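[prindero-list] Re: Where do the recap episodes go in a rewatch?

From: list member (digest on)
To: prindero-list
Subject: Re: [prindero-list] Where do the recap episodes go in a rewatch?

On a night in August, another subscriber wrote:

> Hi everyone, long time reader, first post.
>
> I'm about to start Prindero over from the beginning with my partner, who
> has never seen any of it. I own the Brastell discs, the older set with the
> blue spines. Two things are bugging me.
>
> 1. The recap episodes. Do I skip them? I remember at least one having new
> footage, but I can't remember which one it was.
>
> 2. Where does the harbour movie go? The booklet says after season 2 but a
> friend swears it spoils the lighthouse arc.
>
> Also is the manga really that different after the lighthouse? I stopped
> reading ages ago and only know the anime ending. No spoilers past that
> please, if you can manage it.
>
> Thanks in advance!

Welcome! And oh, what a good thing to be asking, I've done this rewatch more times than I should admit to and I've put the recaps in a different spot pretty much every time.

Recaps first. There are three of them on the blue set, and the one you're remembering is the middle one, the one that opens with the ferry captain writing letters. The first four minutes are all new and so is the bit at the end on the jetty. Everything in between is clips. I'd watch it with your partner and just chat over the clips, it's a nice breather after the flood episodes and the letters do come back later (I'll say no more). The first recap you can skip without a second thought. The third one I used to skip too, but it has the alternate version of the ending song with the woman's voice instead of the kids' choir, and I've grown very fond of it. Play the last two minutes at least!

One trap with the blue set: the menu on disc four has the third recap and the regular episode after it swapped around. If you hit play all, you'll get the recap explaining something you haven't seen yet, and it is rather a big something. Brastell fixed it on the reissue with the grey spines, but they also changed the subtitle colour to that awful mustard, so I kept my blue ones and put a sticky note on the case.

Now the movie. Your friend is half right. The booklet places it after season 2 and that's when it came out in cinemas, and the writers clearly expected people to have seen everything up to the end of that season. The trouble is the scene in the fish market, where one of the cousins turns up wearing a coat that only makes sense if you know how the lighthouse arc finishes. When I saw it the first time I didn't notice the coat at all. On the second go I yelled at the telly. So it depends on your partner - is this someone who notices coats? Mine would spot it from the kitchen, so we left the movie until after the lighthouse and it played beautifully as a sort of holiday from the main plot.

If you do hold it back, you'll hit one line in the lighthouse arc about "the trouble at the harbour" that refers to the movie. It's one line. You can live with it.

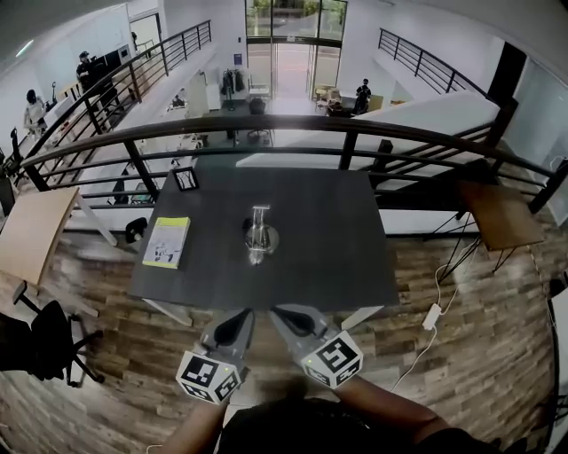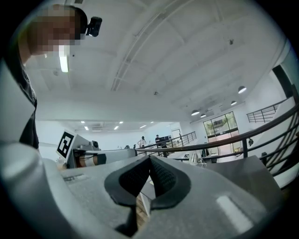 Upstairs at Pindo

On the subs, you didn't ask but I can't help myself. The blue set has two English tracks and they're labelled so badly that I watched the whole first season with the wrong one. Track one is the signs and songs track with the dub script glued onto it, so if you're listening in Japanese the words won't match the timing and the jokes arrive before anyone has opened their mouth. Track two is the proper translation. It keeps the dialect for the grandmother too, sort of a broad country voice, which some people on here loathe. I think it's lovely. The dub gave her a plain city accent and she lost half her flavour.

And the manga! Yes, it is that different, and I'll be careful. The anime and the book run side by side up to the lighthouse with only little things moved about (the festival is earlier in the book, and the dog has a different colour, if you care about the dog). After that the anime had caught up and had to make its own road home. The book wanders off somewhere much stranger and slower. I'd say the change is plain by chapter 629, and if you stopped reading before that you've got the best of it ahead of you. The last I checked it was up to chapter 865 and showing no sign of packing it in.

The Vashisht editions are the ones to get if you're reading in English. They bind roughly 18 chapters to a volume, so they're great fat things and a bit hard on the wrists in bed, but the paper is nice and they kept the colour pages at the front. The older paperbacks flipped the art left to right, which makes everyone left-handed and wrecks the sword lesson completely. Check the spine before you buy second-hand, the flipped ones have the volume number at the bottom.

Watch order I'd use, for what it's worth:

Season one straight through, no first recap
Season 2 up to the flood
The letters recap
Rest of season 2
Lighthouse arc, mind the menu on disc four
Third recap, or at least its ending song
The harbour movie
Everything else as it comes

There's also the bath house special, which is on the bonus disc and is pure silliness. Put it wherever you've had a rotten day. We watched ours with a bowl of chips at eleven at night and had to pause it for laughing.

Please come back and tell us how your partner takes the end of the flood, I live for those reports. And if anyone else on the list has a grey set, could you check whether the jetty scene still has the gull noises? Mine are definitely there on the blue one and I've read that they went missing.

Cheers from a very rainy corner of the list

--
prindero-list: please trim your quotes and mark spoilers in the subject line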